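Filed under: Home & Storage > People Who Pack

The woman who packs other people's boxes

22 Apr 2022 | 3 comments | 108 shares

Hiu-tung Fang packs care boxes for a living. Families pay her to put together parcels for students, for parents in assisted living, and for anyone who has moved away and left half the bathroom behind. She started in the spare bedroom of her apartment and now rents one room behind a tile shop on Jibrin Street.

The room has two shelves, a sink and a table with a green cloth over it. The cloth was her mother's. "Cardboard slides on bare wood," she says. "On cloth it stays where you put it, mostly."

She buys her boxes flat from a supplier called Altemel, 50 to a bundle, and prefers the shallow kind. A deep box makes people stack, she says, and whatever is on the bottom takes the weight of the rest.

"With a low box you have to lay everything side by side. You can see what you have. If it doesn't fit on the floor of the box, you need another box or you need to leave something home."

Last year she sent out 405 parcels. Most were a mix of soft things and small appliances, and those are the ones she gets asked about.

"Everybody starts with the hair dryer because it's the awkward one," she says. "I start with the pillow. The pillow takes up the most room and it can hang over the side for a while. You push it down at the end."

She keeps the cardboard inserts that come inside other packages. A long one folded into a trough makes a wall down the box, with the soft item on one side and the hard items on the other. She used to buy foam dividers from Suser and stopped when the price went up in June.

Does she wrap a hair dryer? "The cord, yes. I fold it and put a paper band on it. The dryer itself I lay flat with the handle toward me, and I put something small beside the handle. There's always a gap there." Anything sold in a plastic blister pack stays in it. The plastic is stiff and keeps the little parts together, and the person at the other end likes to open something.

Products that come in their own cartons go in last. She sets them on the cloth next to the box and tries them one way and then the other. Cartons have square corners, so they go against a wall of the box.
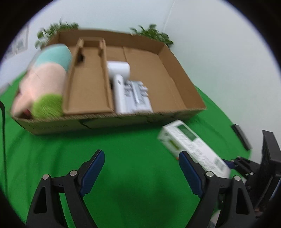

What she won't send

Liquids, mainly. She once lost a whole parcel to a bottle of conditioner and had to replace seven items. Candles stay out in summer. She also turns down anything a customer can't name.

"If the list says 'misc,' I call them," she says.

She is looking at a second room in the Vulton building, which has a loading door. The table and the cloth would go with her.

COMMENTS (3)

marcy_b: I always did pillow last and then sat on the lid. Going to try it her way.

Dale R.: What does she do about the empty space on the side? Crumpled paper?

tenpenny: Saving those cardboard inserts from now on. I've been putting them straight in recycling.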